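The Last Three Feet of Sweeping
Terracotta-colored tile, a long-handled broom and the pile that always ends up by the doorway
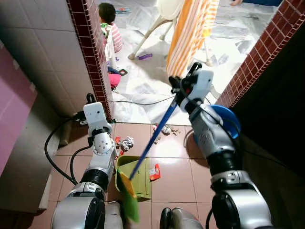 GROSSIDE, June

Most of the work in sweeping a tiled floor is done by the time the dustpan comes out. The corners are finished, the ledge along the wall has been brushed off, and whatever was on the floor has been pushed toward the door. Then comes the part people rush. The pan goes down, the broom comes forward, and half of what was collected slides past the side of the pan and back onto the tile.

Terracotta-colored tile with a gloss on it is common in the older houses of Grosside, where it runs through kitchens, passages and back rooms. It is hard, it stays cool in summer, and it shows everything. A gray crumb that would vanish on carpet stands out on a reddish-brown square. Snack wrappers, being bright and shiny, stand out even more. In a house with children there are usually a few of them, along with torn paper and the small bits that come off the bottom of shoes.

The doorway is where it all gathers. Two columns of dark red brick tile narrow the way through, the floor changes from one room to the next, and anything being pushed along tends to stop at the threshold. Sweepers who know their own house plan for this. They start at the far end of the room and work toward the door, but they stop short of it and make the pile out in the open tile, a good step back from the threshold. A pile made right against the edge has to be pulled back before it can be picked up, and pulling it back spreads it out.

The tools are simple and cheap. A long-handled broom with plastic bristles does well on glazed tile, and a light-green and orange head like the one in the photograph is easy to spot when it has been left behind a door. Handles are sold in several lengths, and the right one lets the sweeper stand upright. At Treltura, the hardware store near the bus depot, the longest household handle on the rack measures 53 inches. It is the one the staff suggest to anybody who complains of a sore back. The 40-inch handle next to it sells better, mostly to people buying for a small kitchen, and quite a few are brought back and exchanged.

Bristles deserve a minute in the store. Press the head against the floor and look at how the tips bend. Stiff bristles move heavy grit and scraps of food but flick light paper into the air. Soft ones with split ends hold fine dust and drag it along. On a glossy floor the soft kind is the better all-around choice, and a stiff broom can be kept outside for the steps.

The dustpan matters more than the broom. What counts is the front edge. A thin, straight lip sits flat on the tile, and debris goes over it without catching. A thick or warped lip leaves a gap, and the fine dust goes under. Some pans have a rubber strip along the front to close that gap. The strip works well when it is new. After a year or two it curls at the ends, and then the pan is worse than one that never had a strip. Dekine, a maker of household plastics, sells a replacement strip that presses on by hand, though many people simply pull the old one off.

A pan with no strip can be checked on any flat surface. Set it down the way it would be used and slide a sheet of paper under the lip. If the paper goes in easily at the middle, the pan is bowed, and no amount of care with the broom will make up for it.

Grout lines are the other thing to watch. Large tiles have fewer of them, which helps, but each line is a shallow channel and fine dust settles into it. If the lip of the pan is set down right on a grout line, dust runs along underneath. Set the pan in the middle of a tile. Hold it low, with the handle raised just enough to keep the front edge pressed down. Bring the broom in with short strokes, and let the bristles come over the lip of the pan before lifting them.

Large, light items go first. Wrappers and snack packets do not sweep well. They catch air, they slide on top of the dust, and they block the mouth of the pan so that nothing else gets in. It is quicker to take them in one at a time with the broom, or to bend down and pick them up by hand. Crumpled paper comes next. The grit is left for last, when the pan can sit close against it.

There will be a thin line of dust left where the lip was. Move the pan back 3 inches and sweep again. Move it back once more if needed. The line gets fainter each time, and what remains after that can be wiped up with a damp piece of kitchen paper.

Cords are a nuisance in any room that is being swept. A black cable lying in a loop across tile will catch a broom head and trap dust along its whole length. Lift it onto a chair or the ledge before starting, and wipe it while it is up there. The ledge itself should be brushed off before the floor is touched. So should the foot of a tiled wall, where dust clings to the joints.

Rooms with children in them are swept in parts. If a child is sitting in the next room with a stool and a few toys, that room can wait. Sweeping around someone on the floor sends dust straight at face height, and toys have to be picked up first in any case. White plastic sheeting or paper on a floor is a separate job again. It should not be swept with the broom used on the tile, which will carry grit onto it. Shake it out or wipe it down.

Brooms need cleaning too. Hair and thread wind around the base of the bristles and should be pulled out with a comb. Wash the head in warm water with dish soap, rinse it, and hang it with the bristles down to dry. A broom left standing on its bristles will bend to one side within a month or two. Tripathi, a shop on the market street, sells a plain wall hook with a screw for 233 in the local currency and keeps them in a jar by the register. One hook holds the broom, and a second one beside it will take the dustpan if there is a hole in the handle.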